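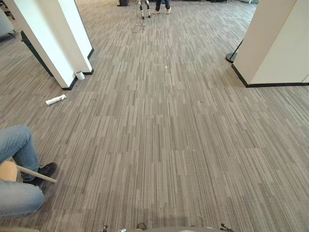 Chapter 6
Location Data and Who Holds It

6.1 Where the record begins

A phone works out its position in several ways. It can listen for satellites, measure the strength of nearby phone masts, or compare the wireless networks it can hear with a stored list. Indoors the last method is often the most precise, and it can place a phone to within a few metres even when the satellite signal is weak.

Each reading is a small thing: a pair of coordinates, a time and a device number. An app that takes one every few minutes will collect almost 3,000 in a week. Put in order, they show where the owner sleeps, where they work and which clinic they visited on Thursday.

Chapter 5 dealt with information that people type in themselves, such as names and email addresses. Location data is mostly gathered in the background. The user agrees once, when the app is installed, and the collection goes on until the permission is withdrawn or the app is removed.

6.2 The Sarville case

We shall return several times in this chapter to Talto, a free weather app used in the town of Sarville. Talto asked for location so that it could show the local forecast. Its terms also allowed it to pass readings to "partners", one of which was Pitance, an advertising firm. Pitance sold a file covering 2,000 phones to a chain of gyms.

The file held no names. A local newspaper was still able to match 50 of the phones to their owners, using only the address where each phone spent the night and a public list of householders. The method is set out in section 6.4.

Talto had broken none of its own terms. Whether it had broken the law was a harder question — the answer depended on what users could fairly be said to have agreed to.

6.3 Key terms

Precise location: a position accurate enough to pick out a single building.

Approximate location: a position given only as a wider area, such as a district. Most phones now let the user choose between the 2.

Data broker: a firm that buys personal data from one source and sells it to another.

Retention period: the length of time a firm keeps a record before deleting it.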